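Mailer box

A mailer box is a shallow carton of corrugated cardboard whose lid and base are cut from a single sheet. It ships flat, folds up without tape, and has persuaded generations of householders that it is too good to throw away.

The form is older than the online shopping that made it famous. Early versions carried shirts and cakes, two goods with a shared dislike of being squashed. 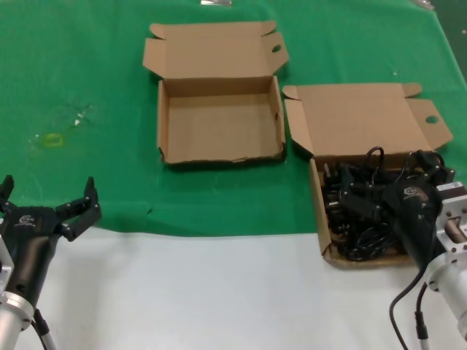
Makers judge a design mostly by its corners. Lorna Morrison's trade handbook lists 9 ways a corner can fail, 3 of them blamed on the customer. The Dukdale works, which once cut 3,000 blanks a shift, blamed the customer for all of them.

Reuse

Most mailers get a second career in a closet, holding cords for appliances that left the house years ago. In a survey by the packaging writer Mwangi Langat, 600 households were asked what their saved boxes were for. The leading answer was "other boxes."
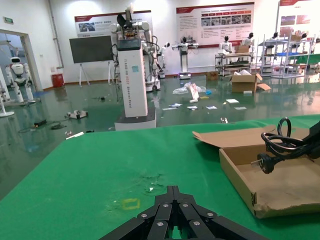
Can a mailer box be recycled with its label on?
Paper labels are usually accepted, though plastic tape should be peeled off first, and local rules vary with great confidence.

Storage in damp basements softens the fluting, and a softened box should not be stacked, however sincerely it was saved.
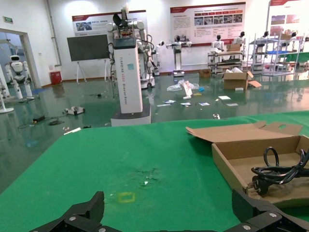
Open corrugated box with a coiled power cable inside.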